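Notebook, Tuesday, started 8.40

Wood finishing, second round of oil tests for the Trujillo table.

Last week I left the four test boards on the rack by the window. The two boards with the Prultumer oil are still a little sticky when I press my thumb on them. The two with the Griltov hard wax are dry and I can write on paper on top of them without any mark. I suspect I put the Prultumer on too thick, so I don't want to blame the tin yet.

Sanding today: all boards back to 120, then 180, then 240. On the old boards I stopped at 180 and the dark grain came out a bit rough, with small hairs standing up. I wetted the surface with a damp cloth, waited 20 minutes, and sanded again by hand. The 2000 paper is only for between coats, please do not use it on bare wood. It closes the surface and the oil stays on top.

Amounts. I weighed the cloth before and after. For one board, 33 grams of Prultumer on the first coat, which is too much. I will try again with half. One small tin is 300 ml, so with thin coats we should manage the whole top and the underside from one tin. I have not checked the edges, and end grain always drinks more than I think.

Colour: the customer wants "warm but not orange". The Jivness stain over the hard wax did not take at all, it only made spots. Stain must go first, this was my mistake. Without any stain the brown is already warm enough for me – I would show them this one first.

Brown tops, tone and grain:

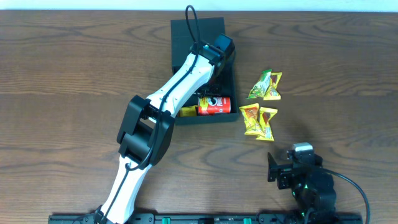
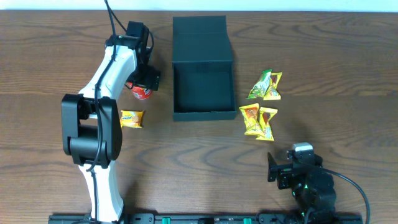
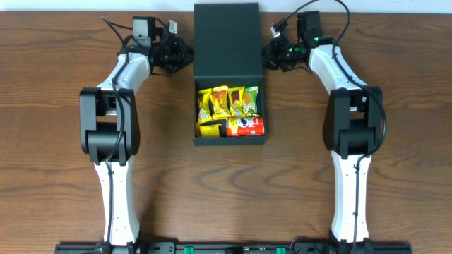
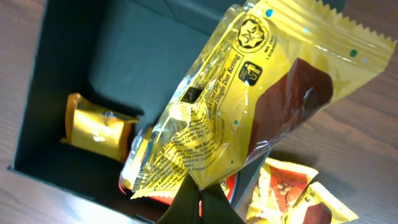 Next question is water marks. I put a wet glass on each dry board at 11.15 and will look after lunch. The sticky boards must wait, there is no sense in testing them now.

14.00 – hard wax boards: no ring on one, a very pale ring on the other. The pale one is the board where I skipped the second coat. Rubbed it with a little wax and it is nearly gone.

Oily cloths are hanging outside on the wire, flat, not folded. Do not throw them in the bin until they are stiff.

To do: order more 240 discs, clean the small roller, ask if the underside should be the same colour. Second thin coat of Prultumer tomorrow morning if the thumb test is good.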